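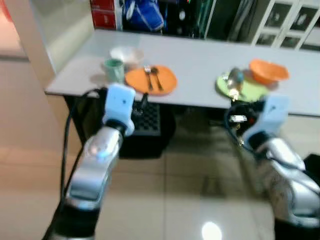
Two arms at a table with dishes still on it.

Can a robot clear a table yet, or is that still years off?

Posted by Wanda Haverford, Thursday

I run the kitchen side of a small retreat center outside Pudton. We do two meals a day and the part I can never staff is clearing. People will cook and people will run the dishwasher, but the walk from table to rack is what they quit over.

My brother-in-law keeps sending me links about two-armed robots and says I should hold off hiring until December. The photo is the kind of job I mean: a cup, bowls, plates, a fork and spoon left on one of the plates. A new hire can do that with no training. I'm not after something that cooks. I want it to take dishes off a table, scrape them, and put them in a rack without breaking them. Our dishes are a mix of plastic and stoneware, none of it matching. Is there anything I can buy or lease that does this today? If not, what part is holding it up?

Leilani Hutchins
9 replies on this site

Not that I would put in your dining room. I worked two years on the line at Abernathy, where we had arms loading trays, and later helped set up a trial in our staff cafeteria, so I have seen both ends of it.

Picking up a cup by itself is fine. A bowl standing alone on the table is mostly fine too. The trouble starts when things are touching or stacked. A bowl sitting tilted on a plate has to come off first, and the arm has to decide that and then grab a rim that isn't level. Flat silverware on a plate is worse. A person slides a thumb under the fork handle or tips the whole plate over the bin. Most grippers have to pinch it from above, and there is very little to pinch.

In our trial we logged 1063 pickups. Cups almost never failed. Forks and spoons were most of the misses, and a miss usually meant somebody had to walk over and reset it. It also took over 20 minutes to do a table that one of the cafeteria staff cleared on her way past.

Scraping we never got to work at all. Wet food sticks, and the arm had no good way to tell a clean plate from one with a film of gravy on it.

What did help was changing the job. We had diners drop their own silverware in a soak tub and put cups on a separate tray. Once we did that we didn't need the robot much. I would try a bus cart by the door with a tub on it before spending anything.

pomard_dad

Just get a conveyor. We have one at the Lorkach plant canteen, you set your tray on it and it goes through the wall. It handles 1000 trays on a busy day and the only thing that ever stops it is napkins. Don't know what it cost.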